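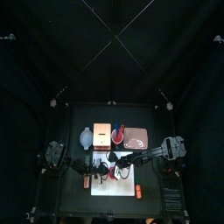 How to Make Smoked Paprika Oil at Home

Posted 4/8/18

I put this stuff on everything. Eggs, popcorn, a baked potato at midnight (don't judge me!), and it takes less time than a trip to the store. I first made it in February when I had a big bag of Coltine smoked paprika to get through, and I've had a jar in the fridge ever since.

What you need

14 ounces of sunflower oil, or any oil that doesn't taste like much
3 tablespoons smoked paprika, the sweet kind
1 teaspoon ground cumin
A pinch of salt
A small saucepan and a coffee filter

Fresh paprika matters more than fancy paprika. Mine came from the Grallby market, but if yours smells like dust when you open the tin, toss it and buy a new one.

Step 1. Warm the oil

Pour the oil into the saucepan and set it over your lowest heat. You want it warm, never bubbling. If you have a thermometer, stop at 150 degrees. I usually pull it off the stove a little early, then wait a minute.
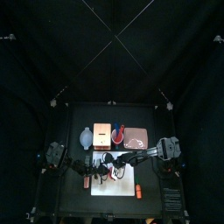 Light blue bowl at the far left of the row.

Step 2. Add the spices

Take the pan off the heat first! Paprika burns so fast, and burnt paprika is bitter and brown and there's no saving it. Stir in the paprika, cumin and salt, put a lid on, and leave it alone for 30 minutes. The color gets deeper the longer it sits, so if you forget it for 49 minutes like I did last time, you'll be fine.

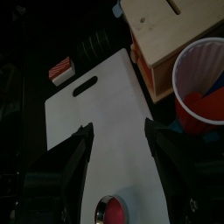

Step 3. Strain it

Line a funnel with the coffee filter and pour slowly. It drips forever. Don't squeeze the filter or you'll get sludge in the jar (I've done it, it's gritty). Save the leftover paste and rub it on chicken thighs the same night.

Step 4. Store it

Use a clean, dry jar with a tight lid and keep it in the fridge for up to two weeks. It goes a bit cloudy when cold and clears up on the counter.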